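# 店里上了自动化之后,大家的活儿都变成什么样了?

**面粉袋子** 楼主

在一家中央厨房做了八年,从揉面做到带班。公司叫Clomodau,给附近的食堂和小餐馆供面点。今年先上了分割机,后来上了自动包装线,十一月又开始让我们班的人轮流戴着手持夹爪干活,说是攒动作数据,以后给机械臂学。

先说好的。以前每天要搬125袋料,现在提升机搬,我的腰真是谢天谢地。夜班也从5个人变成2个人,被调走的几位去了质检和样品间,工资没降,这点我得替公司说句公道话。

可心里总有点说不清的滋味。我现在每天有半个班在样品间,拿着两只夹爪,把盆啊碗啊一遍一遍地拿起来、放下去。徒手一秒钟的事,用夹爪得琢磨半天从哪儿下手。 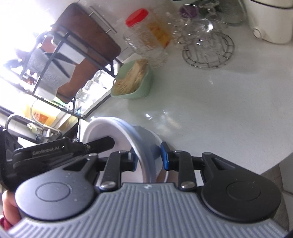
样品间台面,两只夹爪对付一个侧倒的大容器,一片指垫在里,一片在外。后面绿碗里是像面团的一坨。

像这种圆口厚边的东西,最磨人。夹浅了滑,夹深了另一只手没地方搁。想听听各位单位里是什么情形,有没有人跟我一样,觉得自己像个重新学走路的老头子?

---

**Thái小馆后厨**

楼主抱抱!我们店小,就一台自动炒锅,老板买回来那天全店围着看,跟看新媳妇似的。用到现在,青菜归它,鱼还是归我。我倒觉得挺好,中午那阵子终于能喝上一口热水了。

你说的夹碗我特别能想象,我妈手术后练拿杯子也是那样,一点一点来,急不得。

---

**螺丝拧到头**

泼点冷水,楼主别介意啊。你们现在录的这些动作,以后就是拿来顶你们岗位的。我在Collinov的装配车间,前年也说“辅助”,说“解放双手”,结果我们那条线从8个人减到2个,剩下的人干的是巡检加补料加写报表,三份活一份钱。

你该问清楚的是:录数据有没有补贴?录完了你还在不在排班表上?这两句话要趁早问,最好让他们写下来。

---

**面粉袋子** 楼主

回楼上,不介意,你说的我夜里躺着也想过。补贴有,每月2,000,写在补充协议里了。排班表只保证到明年,后面的事没人给准话。

---

**Yaneth Muñoz**

我在Edemine做产线培训,中文不是母语,写得不好请包涵。我想替另一边讲两句。

我带过的学员里,做得最好的常常是老师傅。年轻人夹东西靠力气,老师傅会先看它的重心,看边缘厚不厚,再决定一只手扶、一只手夹。这些东西以前写不进操作手册,师傅自己也讲不出来,现在要慢慢做给机器学,他们才第一次发现自己懂这么多。我们厂后来让两位老师傅当了示教组长,工程师改流程之前得先找他们签字。

当然,我们厂订单一直在涨,人不够用,所以矛盾没那么大。订单少的地方,我不敢说。

---

**螺丝拧到头**

你最后那句才是重点。订单涨的时候谁都是好人。

另外“签字”这个事我持保留意见,我们那边也有签字栏,工程师都改完了才拿过来让你签。

---

**Yaneth Muñoz**

您说得有道理,我们第一个月也是这样。后来老师傅有一次没签,线停了一个上午,从那以后才变成先问。

---

**蒸笼第三层**

做馒头的路过。我关心点实际的:楼主你戴那个东西干半个班,手腕受得了吗?我们这儿试过类似的,虎口疼得晚上拿不住筷子。后来改成录一会儿歇一会儿,还在台子边上垫了块毛巾搁胳膊,好多了。

还有,像你图里那样东西摆得满满当当的台子,我看着都替你捏把汗,后面又是玻璃器皿又是罐子的,胳膊肘一带就麻烦。

---

**面粉袋子** 楼主

谢谢蒸笼,虎口确实疼,毛巾这招我明天就试。东西是故意多摆的,带我们的小伙子说家里厨房就长这样,台面太干净了学出来不顶用。我说那你该来我家录,我家比这还乱,他居然认真考虑了一下,哈哈。

Yaneth讲的重心那段,我念给我们班听了。有个跟我搭了好几年的老伙计,平时最烦这个夹爪,听完没吭声,下午自己跑去样品间,把那几个盆挨个儿试了一遍,还回来跟我争盆该从哪边夹。我俩争到下班也没争出个结果。

协议的事,周五开班组会,我打算把螺丝那两句话原样问出来。问到了什么我再上来说。

---

**Thái小馆后厨**

蹲一个周五的结果!顺便问一句,那绿碗里要真是面团,是发面还是死面呀,看着有点干,要不要盖块湿布……职业病犯了,别理我。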